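Home | Posts | Workbench | Plants | About | Search

6 min read

I've been putting off writing up the Gwilliam arm kit, partly because I wanted to give it a fair run and partly because every time I sat down to do it I ended up fiddling with the kit instead. I suppose that tells you something about it already. We're on the third Saturday now, the coffee is made, and I've promised myself I won't get up until this is finished.

If you missed the earlier post, the kit is a tabletop arm with a two-finger gripper, sold by a small outfit in Stetgate, and you train it by showing it a job over and over until it can have a go on its own. I paid 332 dollars for the upgrade bundle, which got me the better gripper, a wrist mount and a year of their support forum. I bought it with my own money and they don't know I'm writing this (unless they read blogs about houseplants and soldering, in which case, hello!).

Everybody on the forum starts with blocks. I did blocks for one evening and got bored, so I moved on to shoes, and I'm so glad I did. A shoe is a wonderful, awkward thing to pick up. It's soft in one spot and stiff in another, the laces wander wherever they like, and the collar gives when you squeeze it. You find out very quickly how well the fingers close and how much the software minds when something slides half an inch from where it was last time. I settled on a pair of white sneakers that have seen plenty of sidewalk, and the task was simply shoes and shoebox.

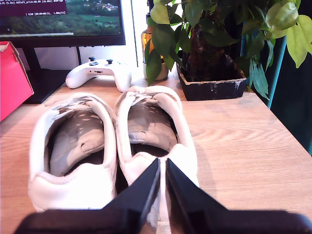
Iona Kinnear wrote in after the last post to say that she gave up on her own kit at the recording stage, and that I ought to warn people how long it takes before anything interesting happens. She had done 15 demonstrations, got an arm that waved politely at thin air, and put the whole thing back in the closet.

Iona, I hear you, and you're right that the manual is much too cheerful about this. It suggests you'll be up and running in an afternoon. My first batch was 19 demonstrations and the results were every bit as sad as yours. I kept going in the evenings with the radio on, and by the time I had 400 saved I could watch it go for a heel and feel some real hope. That's a lot of evenings, though, and I don't think the price on the website prepares you for it.

Now for the good parts, and there are several. The gripper itself is a big step up from the one in the basic kit. The fingers meet squarely, and they haven't needed adjusting since I first lined them up. The recording software saves as it goes, so when I knocked out the power strip with my foot I lost one take and nothing else. And the support people answer! I wrote to them at ten at night about a cable that kept snagging and had a kind, sensible reply by breakfast, with a little drawing attached.

I'm less fond of the cables in general – they need more slack than you'd think, and the clips in the bag are too small for them. The software updates come without much explanation, too, and one of them moved all my settings somewhere new. 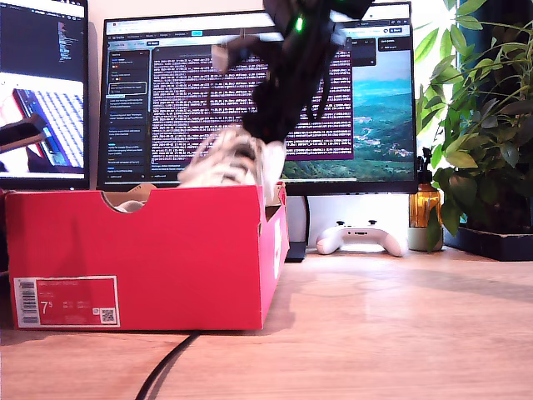 Do you need to know how to code to use it? You need to be comfortable typing commands into a terminal and reading an error message without panicking, but I haven't written any code of my own.

I did look at the Birkton kit before choosing this one. It's a handsome machine and the manual is far better, but replacement fingers have to be ordered as a full set and I'm clumsy enough for that to matter. Gwilliam sells them singly. Kulsoom Khokhar has the Birkton over in Badstead and loves it, and we've agreed to swap for a couple of weeks in September so that each of us can be rude about the other's choice with some authority.

Would I buy it again? I would, with the upgrade gripper from the start and a packet of larger cable clips in the same order. Next on my list is getting the laces tucked in before the lid goes on, and I have no idea yet how I'm going to teach it that. If you've managed anything of the kind with string or ribbon, please leave me a comment, I'd love to hear how you set it up.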